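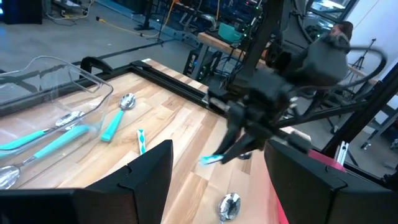
Unit 4: Sorting and Storing Small Kitchen Things
Garngate Home Skills, course handout
16 June 2020

Welcome to the cutlery unit! I look forward to this one every time we run the course, which may sound odd for a session spent mostly on spoons, but I think you learn more about organizing a kitchen from one drawer than from a whole pantry. Everything is small, everything gets used daily, and you can do the whole job on a tabletop in an evening.

What to have ready

One clear table. Wood is lovely for this because metal lands softly on it, but anything flat will do.
One open bin or tray with a smooth inside.
A dry dish towel.
The contents of one drawer. Only one, please! I know it is tempting to pull out the next one down as well.

Why we start with spoons

Spoons are the best teachers in the drawer. Forks hook into each other and knives lie flat and behave, but a spoon has a round end and a flat end and will roll, rock and slide until you give it a neighbor. Put two together with the bowls facing the same way and they nest. Turn one around and you have a seesaw.

Colored handles help enormously. With a set of teal or turquoise handles and plain silver bowls you can tell from across the room which way each piece is pointing, and you can pick out a stray just as fast. A spoon that is metal all the way down gives you much less to go on, so those are worth pulling out first and keeping as their own group.

Step one: spread

Tip the drawer out and spread everything so you can see it. Don't line anything up yet. Beginners nearly always start tidying at this point, and then they have a neat row of things they never decided to keep. Let the pieces cross over each other and point wherever they like.
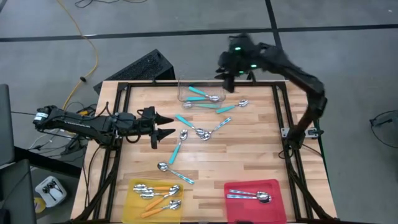

Clear plastic is my favorite for the bin. You can see what has gone in without leaning over it, and later, when it lives on a shelf, you can check it from the side. Put it toward the back of the table with open space in front of you, and leave it there for the whole session. Moving the bin halfway through is how things end up on the floor. (Ask me about the November group.)

Step two: group

Work by handle first, then by size. Color is the quickest thing for the eye to catch, so take the biggest color group and bring it together before you look at anything else. Patterned handles make a group too, even if there is just one. Resist making a "miscellaneous" pile. A single odd piece can sit alone on the table until you know what it is for.

Step three: load

Now the fun part. Pick up each spoon by the middle of the handle, turn it so the bowl faces away from you, and lay it down in the bin. Lay it, don't drop it! The first two set the direction for all the rest, so take your time over those. If a spoon ends up leaning on the rim, lift it out and lay it in again. Pushing it down with a finger only shifts the ones underneath.

A full set of 12 should nest into two short stacks. If yours won't, look for one spoon facing the wrong way near the bottom. It is nearly always near the bottom.

Timing

Allow 25 minutes for your first try, including the spreading. It gets quicker very fast, and by the third go you will be chatting while you do it.

For home practice

Repeat all three steps with a different drawer and write down what you found that you didn't expect. Measuring spoons count. So do chopsticks, and so does that tiny fork.

Then try the same bin with the handles facing away and see which way you like better. I go back and forth on this myself and would love to hear what you think.

Reading: the Dukura booklet, the section on shallow drawers. The section on deep drawers comes in Unit 5, along with ladles, whisks and everything else that gets stuck when you pull the handle.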